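Can sorting at Arnthorpe: what we've been shown so far

Last updated: 2023-09-15

The two-arm station that Cadent wants to put on our returns bench still exists only as a computer model. Those of us on the Arnthorpe site were invited to look at it in July, and several members asked for a plain account of what was on offer. The pitch is that the arms pick up returned drinks cans and set them down where they belong, and that the 19 of us on returns will be "freed for other duties". We asked which duties. We are still asking.

The model room is a tidy place, with a bookshelf, a corkboard and a can on its own coaster. Our bench at half past five in the morning has split bags on it.
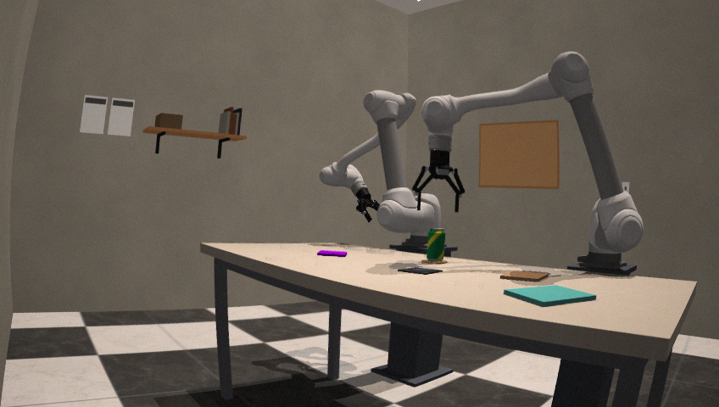
What the model leaves out

Cadent says the software has run 1,000 practice picks. Fine, but a practice pick in a model has no dents, no sticky rims and no pallet truck going past behind it. We asked to see the picks that failed and were told a summary would follow.

The view from above the gripper shows a green can between two open black fingers, with plenty of clear table near it.

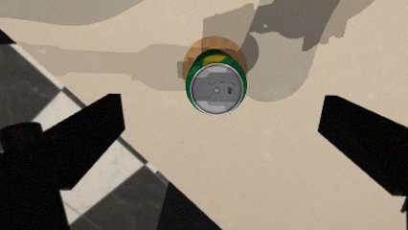 Shehu, who supply the present conveyor, reckon it would need to stop for each pick. Cadent disagrees. Until one of them puts that in writing, members should take any talk of faster shifts with some caution — the line speed is what sets our breaks, and the rota can't be redrawn on a guess.

Then there is the question of who puts things right. A can on its side is a second's work for a person. At Tustness, where a similar station went in, members say picking up after the machine became a job of its own, at the same grade and with no extra time allowed.

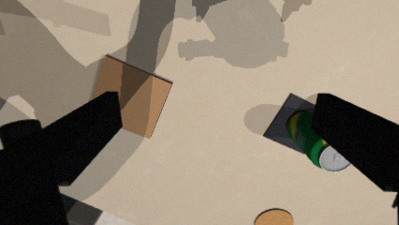 Management has offered a trial of 24 shifts, with no change to hours while it lasts. We want the same promise for 24 weeks afterwards, and training paid at the full rate. Nothing has been signed. If you are asked to stand in for a demonstration, please speak to your rep first.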